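Home | Forums | New posts | Search | Log in

Print this thread | E-mail this thread

Software > Control and planning > Push planner keeps choosing the daft route

maplebench
Right, I've been at this since Saturday and I'm going a bit mad, so here goes. Single rod finger on the arm, no grasping, just pushing little printed shapes about on a board. I give it a target ("red cylinder to the left edge", say), the planner picks a contact point and a direction, and off it goes. Cubes are fine. Cylinders are where it all goes wrong: the rod drifts off centre, the cylinder slips round the side, and then the planner replans from scratch and picks something completely different, usually the long way round the star.

I'm on Vesar for the planning and my own Python for the push model. Replanning at 4 Hz. Logs from the last batch come to 3,187 pushes if anyone fancies a look.

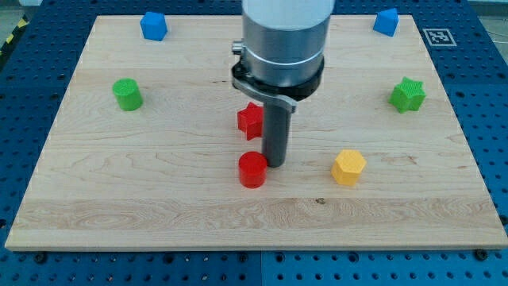
Rod by the red cylinder, red star just behind. Blue cubes at the back never give me any bother.

My gut says it's the cost function, but I've fiddled with the weights so much I don't trust my gut any more.

tinpot_kinematics
Not the weights. 4 Hz is far too slow for a round thing on a point contact! By the time you look again it's already gone. I'd get perception up to 15 or 20 and leave the planner alone for now.

Santeri Koivisto
I don't agree with that. We ran slower than 4 on the Jugah rig in June and cylinders went where we wanted them. What matters is whether the planner remembers what it was doing. If you throw the old plan away each cycle, two routes with nearly the same cost will swap places on pose noise alone. Warm start from the last plan and add a small penalty for switching side.

tinpot_kinematics
Fair enough on the flip-flopping, but that doesn't stop it slipping off in the first place, does it? Your pushes at Jugah were about a finger's width long, if I remember rightly. Of course they stayed on.

maplebench
Mine are longer than that, 3 cm a go. Hm. And yes Santeri, I bin the plan every cycle, which sounds a bit silly now I've typed it out.

losville_lou
Can I ask how you're getting the poses? I see a tag on the blue table past the far corner of the board. If that's your only reference then a small error in its angle gets a lot bigger by the time you're at the near edge. I had this in Losville and blamed the planner for weeks (sorry, planner).

maplebench
Just the one tag, yes. I did calibrate it, but before I shifted the board. Does that matter if the tag's fixed to the table?

losville_lou
Depends if your board height is hard coded! Mine was. Plot the error against distance from the tag and you'll soon know.

maplebench
Done that over lunch with 982 of the pushes. There's a slope, not a huge one, but the rod is landing off centre more at the near side. So Lou gets a point. Also put the warm start in and it's stopped swapping sides on the green star, so Santeri gets one too. Cylinders still slip on the long pushes.

tinpot_kinematics
Shorter pushes or a faster loop, pick one. I've said my bit :)

Santeri Koivisto
Shorter pushes. The Pullton branch has a max push length per shape, you can set it for the round ones and leave the cubes as they are.

maplebench
Didn't know that branch was still alive. Pulling it now, will post the slip numbers when it's been through a full set.

Print this thread | E-mail this thread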